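About us

Fosley is a small company in Skustbridge. We teach robots to take computers apart and put them together again, and we do it by showing. A person moves the arm, by hand or from the remote desk, and the robot keeps a record of each movement. Later the records are used to train it.

The company was started by Abelardo Henríquez, who repaired office computers for 18 years before he had any interest in robots. He had a shop on Quansah Street and he was tired of turning the same screws. He also saw that many good machines were thrown away only for the reason that the work of opening them costs more than the parts inside. His first robot arm was bought second hand and it could not hold a memory module without bending it. We still have that arm, and in April it was moved to the entrance, where visitors like to shake its hand.

How we work

Every task begins at the bench with a person who knows it well. We call this person the teacher. For slow and heavy movements the teacher takes the arm with both hands and leads it. For small parts we prefer the remote desk – there the teacher holds two handles, looks at the screen and feels a light push back when the gripper meets something. It takes a few days to become comfortable with this. The most common mistake of beginners is to hurry at the last centimeter.

We ask the teachers to do the task in the way they would do it on a normal day. If a part goes in crooked, they should correct it and continue. These corrections are kept in the record, and we have found them more useful than the clean ones. One full lesson for a new task is 60 recordings, made by at least two teachers, so the robot does not learn only the habits of one person.

Much of our practice is done on mock-up trays. A tray gives a place to each part, the processor, the memory, the drive, and we can change the order or the angle without damage to a real machine. When the robot does well at the tray, we go on to a full computer tower, where there is less room and the light is worse. Up to now we have 2740 recordings in our library, and each of them was watched by a person before it was accepted.

Who we are

We are a team of nine. Five of us are teachers, and they come from repair shops, a watch factory and one from a dental laboratory. The others write the software, take care of the arms and answer the phone. You do not need a degree to become a teacher with us. You need steady hands and patience, and we will check both on the first day.

Our training software has the name Busotitz. It was the password of our first computer and it stayed. It is used inside the company and also by two recycling plants which are our customers. They send us the machines which give them trouble, and we send back a lesson.

Visits

Schools and repair shops are welcome to visit us. The next open afternoon is Tue 21 October, and guests can try the remote desk for themselves. Please write to us before, as the room is small – and wear shoes which are closed at the front. 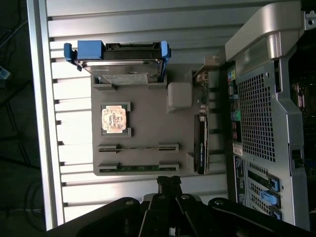
Children can also sit at the remote desk if an adult stays next to them. Coffee is free, and parking is possible behind the building.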